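Plomell Forums > Table Talk > Lighting and layout
Outline sheets: grey lines or black?

gluepot_gary
Posts: 2,516
Mon 5 October
I've printed myself a set of outline sheets for the shape puzzles, the sort where each piece has its own outline to sit on, so that when you come back from answering the door you know which ones you've lost. I did them in thin grey because black looked like a police matter. Now my wife says she can't see the lines in the evening and has started putting pieces wherever she feels like it. Do I reprint in black, or get a better lamp? Or a separate table?

Tansy B
Posts: 11
Black. Thick black. I'm sixty-eight and I'm not playing hunt the outline.

Malou Kirkegaard
Moderator
Grey every time, sorry Tansy. With a heavy line you can't tell if the piece is sitting inside it or on it, and then you get the arguments. We had a whole evening at Fitville go sour over a triangle.

What paper are you using, Gary? If it's the shiny Vitari stuff, that's your problem. The lamp bounces straight off it.

gluepot_gary
It is the shiny Vitari stuff. I bought five packs.

hobnob
Oh Gary.

Tansy B
"Inside it or on it" – it's a puzzle, Malou, not a planning application.

Malou Kirkegaard
Moderator
You weren't there for the triangle.

peg_and_dowel
Posts: 2,585
Nobody has asked about the table yet. White sheet on a pale pine table and the sheet wanders off without you noticing. Put it on something dark and you can at least see where the paper stops. I use an old black bookshelf door laid flat. It has hinge holes in it, and I have lost pieces down them, but the principle is sound.

hobnob
I had the Dalsgaard folding table in walnut for that. Lovely until you lean on it.

Tansy B
Back to the lines please. What if the light is coloured? My grandson has put one of those strips round the dining room and it's stuck on purple until he comes home in November. I can't read the post in there, never mind a puzzle.

peg_and_dowel
Coloured light's not all bad. Blue pieces on white paper, dark table, and you should still find them. I can't say the same for grey lines and I wouldn't want to do a whole evening of it.
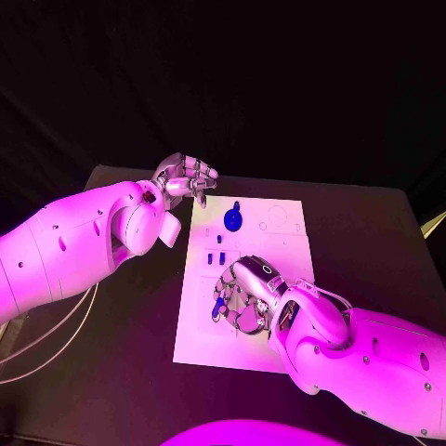
Blue pieces on a grey-outline sheet, with the pink turned right up.

hobnob
It's like doing a puzzle inside a blancmange.

Malou Kirkegaard
Moderator
Dark table and black curtain, though, so full marks for the background. The paper has gone lavender, which I'd quite like for the bathroom.

Tansy B
I rest my case. Black lines.

gluepot_gary
I'm going to try a mid grey on matt paper and tell my wife it's black. Does anybody want four and a half packs of Vitari? Collection only.

hobnob
What happened to the other half?

gluepot_gary
Shopping lists. The biro won't take on it either.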